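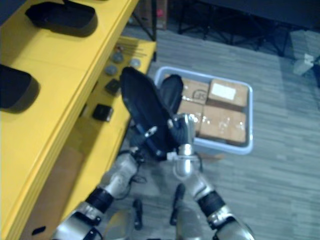 Rillomis Opens Its Yellow Shelves to Cumberg Shoe Fixers

CUMBERG, September – Hi, it's Aidan Sheehan from Rillomis, and I get to share some fun news! Our parts room is opening to anyone in town who likes to mend their own shoes (or wants to learn).

I've wanted to do this for ages. We have 1,000 square feet of space, carpet underfoot so you can kneel and sort, and bright yellow shelving that's easy to reach. Bigger pieces live up top, and the lower shelf is for the little stuff, like disks and thin rods. Please put things back where you found them, my one big rule!

Our friends at Joreo have chipped in 200 starter kits, free while they last. Doors open at 3 in the afternoon, and you don't need to book. Bring a tired pair and come say hello.

Contact: Aidan Sheehan, Rillomis, Cumberg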